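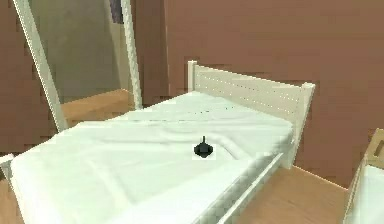 4.2 Wer spricht, wenn »ein Vertrauter« spricht?

Besonders ergiebig war für uns die Frage, wie Klatschmeldungen über Trennungen ihre Quellen benennen. Das Korpus umfasst 1.103 Meldungen aus dem Portal Tevgate und der Wochenzeitschrift Puddale, und schon beim ersten Codierdurchgang zeigte sich eine erstaunliche Vielfalt. Da gibt es den Insider, die Freundin des Paares, jemanden aus dem Umfeld, eine dem Management nahestehende Person — und jede dieser Figuren bringt ihre eigene Grammatik mit! Der Insider redet fast durchweg im Präsens und in kurzen Sätzen, die Freundin dagegen erzählt rückblickend, oft mit wörtlich wiedergegebenen Gesprächen. Cullinane hat für solche Sprecherrollen den Begriff der geliehenen Nähe vorgeschlagen, den wir hier gern aufgreifen und um die zeitliche Dimension erweitern.

Codiert wurde unabhängig durch zwei Personen (Ansari und Yorath), strittige Fälle gingen an Buckley. Als Analyseeinheit diente die einzelne Redewiedergabe samt Einleitungsverb. Bildmaterial blieb uncodiert. Überschriften wurden getrennt erfasst, weil Puddale dort häufig Zitate kürzt, die im Fließtext vollständiger stehen.

Wunderbar anschaulich wird das Verfahren am Fall Kovora, einer Serie von 15 Meldungen über das Ende einer Schauspielerehe. In der ersten Meldung äußert sich »ein Bekannter« noch im Konjunktiv, wenig später heißt dieselbe Aussage bereits »bestätigt«, ohne dass eine neue Quelle hinzugetreten wäre. In nahezu 10 Meldungen der Serie wandert sie so von Text zu Text und wird mit jeder Übernahme ein Stück sicherer. Auch die Einleitungsverben ziehen mit: aus »meint« wird »verrät«, aus »verrät« schließlich »stellt klar«. Dass sich ein derart feiner Wandel an so kurzen Texten überhaupt nachzeichnen lässt, hat uns selbst überrascht und begeistert.

Offen bleibt, ob die Verschiebung von den Redaktionen ausgeht oder bereits in den Agenturtexten angelegt ist. Für Tevgate lagen uns die Vorlagen nur lückenhaft vor, der Abgleich mit dem Hanrahan-Archiv folgt in Abschnitt 4.3.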